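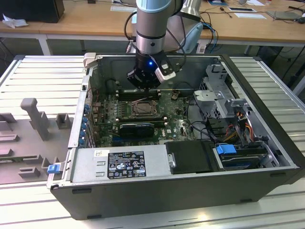 Chelsea Mottram remarked after the previous session that most of the difficulty in servicing a desktop tower comes from parts that are put back in the wrong order, and she asked that the order be written down. The present handout responds to that request. It accompanies Session 6 of the hardware maintenance course and replaces the two loose sheets issued in January.

Students are expected to have read the notes on electrical safety before attending. The handout may be kept at the bench during practical work.

## Session 6: Opening, Surveying and Reassembling a Desktop Tower

Grovance Technical Institute, Department of Workshop Practice
Issued April 2018

### 1. Position of the case

The tower is laid on its side with the opening facing upward, so that the motherboard forms the floor of the working area. In this position cards and modules are lifted vertically and their weight does not pull on the slots. A screw that is dropped will come to rest on the board, where it must be found before any further work is done. Under no circumstances is power to be restored while a screw is unaccounted for.

The power cord is removed from the wall and from the machine before the side panel is opened. The front power button is then held down for several seconds. Students working in pairs should agree aloud that both steps have been completed.

### 2. Survey before removal

No part is to be removed until the interior has been surveyed and a sketch made. The sketch need not be to scale. It should show the following:

- the processor socket and its bracket
- the memory slots, with occupied slots marked
- the expansion slots and their covers
- the power supply and the path of each cable bundle
- every drive, with its bay and its method of release

In the tower at the head of this handout, the socket lies near the center of the board with no cooler on it, and the memory slots run horizontally on the side opposite the PCIe slot. A black heatsink with a small Dell logo sits between the socket and the blue PCIe slot. Students often take a heatsink in this position for the processor cooler. The processor cooler belongs over the socket and its bracket, and a separate heatsink fixed elsewhere on the board is normally left in place during routine service.

Orientation should be recorded as well as position. The words "top" and "bottom" change meaning when a tower is laid down, and the sketch should therefore use the front and rear of the case as its reference. A student who writes "left of the socket" in one lesson and "above the socket" in the next may be describing the same slot.

### 3. Colored release points

Many manufacturers mark the points intended to be handled during service with a single color. The clips along the expansion slot covers in our example are blue, and so is the handle that secures the hard drive. Parts of this kind are designed to be moved by hand. If a colored clip does not yield to moderate finger pressure, the student should stop and look for a second catch or a screw.

Color is a guide only. A slot may also be blue for reasons that have no connection with service, as the PCIe slot shows, and no attempt should be made to pull or slide a connector on the strength of its color. Retaining latches may be molded in some other shade altogether.

### 4. Order of removal

The order below is used throughout the course. Steps that do not apply to a particular machine are omitted, and the omission is entered on the worksheet.

1. Disconnect external cables and open the side panel.
2. Free any shroud or carrier that covers other parts. Place its screws in the first cup of the Flivetti tray.
3. Disconnect data cables from the drives, then power cables.
4. Release the drives and set them on the antistatic mat, label upward.
5. Remove expansion cards, holding each by its edges and its metal bracket.
6. Remove the memory modules. Open both latches where two are provided.
7. Disconnect the main power lead and the processor power lead from the board.
8. Remove the processor cooler, loosening its screws in diagonal sequence.

The power supply remains in the case during Session 6. Its housing is never to be opened, in this session or in any other. A unit that is suspected of being faulty is labeled and handed to the instructor whole.

### 5. Cables

Power wires are commonly bundled by destination, and a bundle may pass through an opening in the drive cage on its way to the board. The path should be drawn before the bundle is moved. On reassembly, the wires return through the same opening. A bundle laid over the top of the cage instead may press against the side panel when the machine is closed, or may rest against a fan.

The color of a wire in a standard supply generally indicates its voltage. Red is used for 5 volts, yellow for 12 volts, orange for 3.3 volts and black for ground. Some manufacturers have departed from this convention, and the label on the supply and the service manual take precedence over memory.

Connectors are pulled by the plastic body - never by the wires - and the locking tab is pressed fully before any force is applied. Where space is narrow, the Pastor spudger supplied in the kit may be used on the tab. Metal tools are not to be used for this purpose.

### 6. The socket

An exposed socket area is the most easily damaged part of the interior. Where the processor has been taken out of a socket of the contact type, the plastic cover is fitted at once. Students should not lean over an uncovered socket with tools in the hand, and should not pass screws across it.

Thermal compound is cleaned from the processor and from the base of the cooler with a lint-free cloth and isopropyl alcohol. Old compound is not to be reused or topped up. A fresh amount is applied only when the cooler is ready to be fitted.

### 7. Reassembly and inspection

Reassembly follows the list in Section 4 in reverse. When the final part has been fitted, and before the side panel is closed, the partner who did not perform the work carries out an inspection against the sketch. The inspection covers four matters:

- Each memory module is level and its latches are closed.
- Each drive is held by its handle or screws and does not shift when pressed.
- No cable touches a fan or lies across a heatsink.
- The screw tray is empty.

Crescencio Bautista has proposed that the last point be checked first. Either order is acceptable, provided that the result is entered on the worksheet and initialed by both partners.

### 8. Practical exercise

Students work in pairs on one tower. Each pair completes the survey, removes and refits the parts listed in steps 1 to 6, and submits a sketch and a worksheet. Steps 7 and 8 are demonstrated by the instructor and are not assessed until the following session.

The exercise is marked out of 100. The sketch carries 40 marks, the handling of parts 40, and the inspection 20. Pairs who require a second attempt may book a bench within 14 days of the session. In the previous term nearly 14 pairs in every 100 made use of this arrangement, most of them on account of an incomplete sketch.

Screw trays, mats and wrist straps are signed out from the Drimport cabinet at the rear of the workshop and returned before the end of the session. Damaged straps are placed in the red bin and must not go back in the cabinet.

### 9. Preparation for the next session

Read the notes on processor coolers and memory configuration. Bring the corrected sketch from the present exercise, as the same tower will be used again and the sketch will serve as the starting record.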